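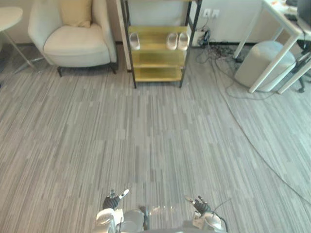
Base keeps stopping for cables and stripes, costmap question

Has anyone got a sane way to separate thin cables from carpet pattern in the near-floor layer? We run a wheeled humanoid doing tidy-up tasks, shoes to rack and so on, and the planner is fine on plain floors. On this carpet it falls apart. The floor has long streaks in grey, white and charcoal that run towards the back wall, and a thin dark cable crosses the right side in a wide arc down towards the robot. The segmentation net gives me the cable and a good number of the darker streaks with much the same score. If I raise the threshold I lose the cable. If I lower it, the local costmap fills with phantom lines and the base sits there replanning.

Setup: head camera only for the floor layer, depth is too noisy at that thickness to help. Perception is our own fork of Pitel with the thin-object head turned on. Planner is Wutis with the stock local costmap, inflation left at default. In the logs I counted 348 replans in one session, and 209 of those had no real cable anywhere near the path. Goal is always the same, get to standing distance in front of the rack.

I can post config if that helps. Mostly want to know whether people solve this in perception or in the costmap.

posted by gravelbed

castor_oil wrote:

Costmap. Don't ask a single frame to decide. Put the detections in a decaying grid and only mark a cell lethal once it has been hit from more than one viewpoint. Streaks tend to flicker as the head moves and cables hold steady. We did this at the Pistedton site and most of our false stops went away.

What is your decay time set to at the moment?

gravelbed wrote:

There isn't one. Each frame overwrites the layer. I know that's crude, it was a leftover from when the robot only worked on lino.

northshore_ros wrote:

I'd disagree with castor_oil on the viewpoint thing, at least for this carpet. Woven streaks don't flicker much. They're printed or woven in, they sit in the same place in every frame, and if the net thinks one is a cable from here it will usually think so from half a metre to the left as well. Accumulating gives you a very confident wrong answer.

What does separate them is direction. All your streaks go one way. The cable starts near the wall under the desk side and curves. Take the dominant orientation of the floor texture in the ground plane, then penalise detections that follow it. Anything that crosses the grain keeps its score.

castor_oil wrote:

And when the cable lies along the grain? Look at the lower part of that arc. For a fair stretch it's heading down towards the robot, same as the streaks. Your penalty would knock out exactly the bit the base is going to drive over.

northshore_ros wrote:

You score the whole curve, not the pixels. Link the segments first, then judge the linked thing. A streak is short and starts and ends on bare carpet. The cable is one long run that goes back to a cluster. If any part of the run crosses the grain the whole run is kept.

castor_oil wrote:

Fine if the linking works. Thin dark line over charcoal patches, you'll get gaps. I've tried it. Gap closing tuned loose enough to hold the cable together also joined streaks end to end.

gravelbed wrote:

Gaps are a real problem for us, yes. The mask drops out over the darker patches. I hadn't thought of linking back to the tangle though. The detector has no trouble there, the power strip and the mess of cables around it come up as one solid blob every time.

northshore_ros wrote:

Then use the blob as a seed. Trace outward from it with a minimum cost path over the raw scores and you don't need the mask to be continuous. Low score pixels cost more but they don't break the trace. A streak that isn't connected to a seed has to clear a much higher threshold on its own.

Downside is a loose cable with no plug end in view. You need the fallback threshold for those.

pelican_build wrote:

Can I ask the obvious one, why does the base need to go anywhere near the cable? The rack is pretty well straight ahead and the cable is off to the right. There's a lot of open carpet on the left half. Bias the global plan left and the local layer barely matters.

gravelbed wrote:

For this room that would work. The furniture gets moved between sessions and I don't want a hand-drawn corridor for every layout. Also the phantom lines turn up on the left as well, so the robot stops there too. It's the false positives stopping it more than the cable.

pelican_build wrote:

Doesn't need to be hand drawn. Safavi has a soft cost layer where distance from any confirmed cable blob adds cost over a wide radius. It isn't lethal, just expensive. The global planner then goes wide by itself. You still need the phantom fix, but the two together behave a lot better than either.

I'd also make the unconfirmed lines non-lethal. Slow down over them, don't stop. What's your wheel size? With 80 mm wheels we creep over anything that thin and nothing happens.

castor_oil wrote:

Please don't drive over cables on purpose. Rolling over one is not the issue. Swivelling a caster on top of one is, and that's how you get a cable wrapped and a power strip following the robot across the room. I'd take the false stops.

pelican_build wrote:

I said unconfirmed lines. If it's confirmed it's lethal, same as yours. And you can ban in-place rotation in any cell with an unconfirmed line, which deals with the caster problem. Wutis lets you set that per cell.

castor_oil wrote:

Didn't know about the per cell rotation limit. Which version?

pelican_build wrote:

Came in with the February release. It's under motion constraints, off by default. The docs have it on the wrong page, look under recovery behaviours.

tin_whistle_2 wrote:

Separate thing, but check your self filter. Both hands are held out over the floor in that view and there's a thin black cable looping from near the right hand down the right arm. If your mask for the robot body is built from the URDF it won't know about that loop. Ours was getting projected onto the ground plane right at the robot's feet and the planner thought it was starting inside an obstacle. Took us far too long to spot because the phantom moved with the arm.

gravelbed wrote:

Well. I've just replayed a bag with the arm links overlaid and the loop is outside the body mask. It does come up as a cable detection. It's at the bottom right so it lands very close to the base footprint. That might be a decent share of the 209.

tin_whistle_2 wrote:

Quick fix is to pad the forearm link in the filter. The padding eats some real floor when the hands are low, so I'd tie it to a tuck pose while driving. Hands up and in, mask gets smaller, you see more carpet.

northshore_ros wrote:

Agree with the tuck pose. You could also project a fixed capsule for the cable loop, it doesn't have to be exact. I wouldn't pad the whole arm.

gravelbed wrote:

Update after trying a few of these. Order was:

1. Capsule on the right forearm for the cable loop, as per northshore_ros.
2. Seeded trace from the blob, fallback threshold for anything not connected.
3. Decay on the layer, 3 seconds, and lines need two hits before they count.

The capsule alone got rid of the stops at the start of the run. Seeded trace holds the long cable together across the dark patches most of the time, it still loses the end nearest the robot now and then. I left the decay in even though I take the point about streaks being stable. It helps with the lighting flicker near the desk.

Haven't touched the rotation limit or the soft cost layer yet. Still getting phantom lines on the left, fewer than before. They're all parallel to the grain, so I'll try the orientation penalty on unseeded detections only.

castor_oil wrote:

Penalty on unseeded only is a version I can live with. Watch for a loose cable lying along the grain though, that's now your worst case. Put one down on purpose and test it.

northshore_ros wrote:

Seconding the test. White charger lead as well as a black one, against the pale streaks. Our net had barely seen a white cable in training and it showed.

gravelbed wrote:

Will do both colours. Config is going up in the shared folder tonight, the floor layer is in its own file and the thresholds are at the top.

pelican_build wrote:

When you get to the rotation limit, set the recovery spin to off at the same time. It ignores the per cell setting. There's an open ticket for it.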